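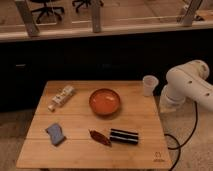
A round bowl on a planked wooden table, with a white robotic arm reaching in from the right.

I own a game I cannot play. It sits on the shelf behind my desk in a box the size of a family loaf, numbered by hand, still in its shrink-wrap, and it cost me rather more than the same game would have cost as a download. I also bought the download. That is the copy I finished.

The game is Dredari, a gentle little puzzle adventure that takes perhaps 4 hours if you dawdle over the lighthouse bit. The box is the Skolavex deluxe edition, limited to 596 copies, and inside it (so I am told by the sticker) are a cloth map, a soundtrack on cassette, a set of enamel pins and a cartridge. I have nothing that plays cassettes. I have not worn a pin since school. The map is of a place with one road.

I ordered it within minutes of the sale opening, in a state I can only compare to being in the sea when somebody shouts. There was a countdown. There was a bar showing how many were left. I am a grown adult with a mortgage and I typed my card number in with my thumbs while standing in a supermarket queue, and when the confirmation came through I felt I had won something. What I had won was the right to wait eight months for a parcel.

The case for physical games is a good one and I have made it myself, at length, to people who were trying to eat. Shops close. Licences lapse. Mahasneh, which I would put among the best racing games of its decade, vanished from sale one January when the music rights ran out, and if you didn't already have it you were left with other people's videos of it. A cartridge in a drawer doesn't care about music rights. You can lend it, sell it, or leave it to a niece who will be baffled by it.

But a print run of 596 is a funny sort of preservation. It preserves the game for 596 people, a fair few of whom will never break the seal because doing so knocks a third off the resale price. The rest of the world gets to look at auction listings. I saw a copy of Minia go for some 300 pounds last winter, described by the seller as "unplayed", as though this were the nicest thing you could say about a game.

And often what's on the cartridge isn't quite the game either. Dredari has been patched a good deal since it came out. The version in my box, going by the forum, is an early one in which the ferryman can get stuck behind the ferry. To fix him you connect to the internet and download an update from the very shop the cartridge was meant to free you from.

None of this would take much mending. Keep the order window open for a month and print as many as people ask for. Wait until the patches have settled down before pressing anything. Sell a plain edition in a plain case, with a manual if you're feeling generous, and let those who want the pins pay for the pins. Some smaller publishers do this already and appear to sleep at night.

I would like to say I've learned my lesson. Skolavex announced a boxed Minia sequel last week, with a different cassette. The sale opens at 8 in the morning and I have set an alarm, purely to see how quickly it goes.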